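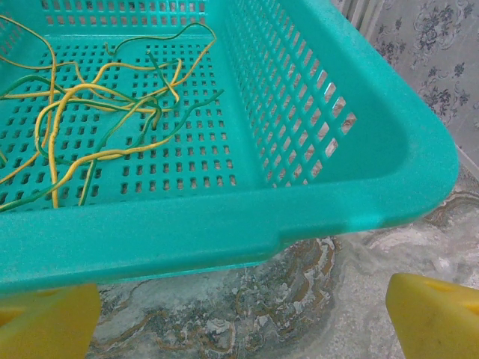
Dromov presenta Reroseo, un método para que los robots aprendan de sus enredos

5 de abril de 2022. Dromov ha hecho público Reroseo, un método de entrenamiento para brazos robóticos dedicado a una de las tareas menos fotogénicas de la automatización: coger una hebra blanda de un montón y dejarla en la cesta que le corresponde. La empresa es consciente de que hay laboratorios cuyos robots dan volteretas. Los suyos clasifican hilos de colores, y les ha costado lo suyo.

Los materiales flexibles llevan años dando disgustos a la robótica. Una caja tiene seis caras y suele conservarlas; un cable cambia de forma en cuanto se le toca, se engancha con el vecino y se lleva media cesta detrás. Los sistemas habituales intentan reconstruir la forma completa de la hebra antes de cerrar la pinza. Reroseo renuncia a esa ambición: elige un punto de agarre, tira poco, vuelve a mirar y decide si sigue o suelta.
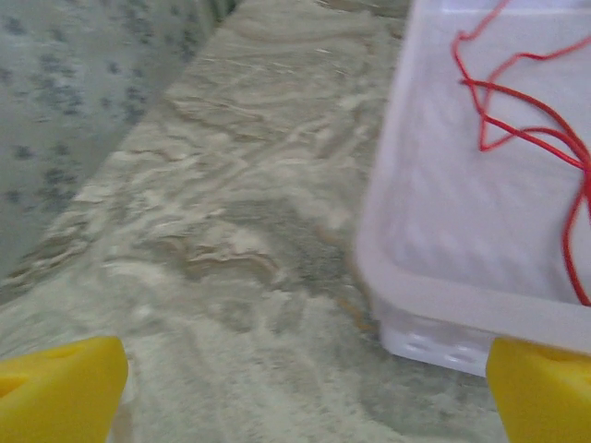

El modelo se entrenó con 1244 demostraciones teleoperadas, de las que 497 contienen al menos un agarre fallido. En versiones anteriores, esos episodios se descartaban por pudor. El equipo decidió conservarlos y etiquetar el momento en que el operador rectificaba, con lo que el sistema dispone ahora de un amplio repertorio de errores ajenos al que recurrir cuando comete los propios.

En las pruebas internas, Reroseo depositó la hebra en la cesta correcta en el 92 % de los intentos, con un máximo de 3 agarres por intento. El porcentaje restante se reparte entre hebras que salieron acompañadas, hebras que cayeron por el camino y una categoría que el informe técnico denomina «otros», con una discreción que Dromov agradece.

«Nuestro robot duda, y hemos tardado bastante en conseguir que dude bien», señala el equipo de investigación de Dromov. «La versión anterior actuaba con una seguridad admirable y lo anudaba todo».

El método combina las imágenes de las cámaras de muñeca con una vista fija del área de trabajo. La primera sirve para afinar el agarre; la segunda, para recordar dónde estaban las cestas. 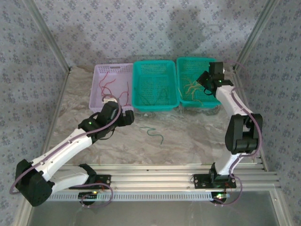

Disponibilidad y próximos pasos

El informe técnico y una parte de las demostraciones, fallos incluidos, pueden solicitarse a Dromov con fines de investigación. Solgate, socio industrial del proyecto, evaluará el método en la separación de restos de cableado, y Sengar se ocupará de adaptar el programa de control a otros modelos de brazo.

La siguiente versión está prevista para noviembre y abordará los nudos ya apretados. Dromov no se compromete a un porcentaje.

Acerca de Dromov

Dromov desarrolla métodos de aprendizaje para la manipulación robótica de objetos blandos, finos y poco colaboradores.

Contacto para medios: departamento de comunicación de Dromov.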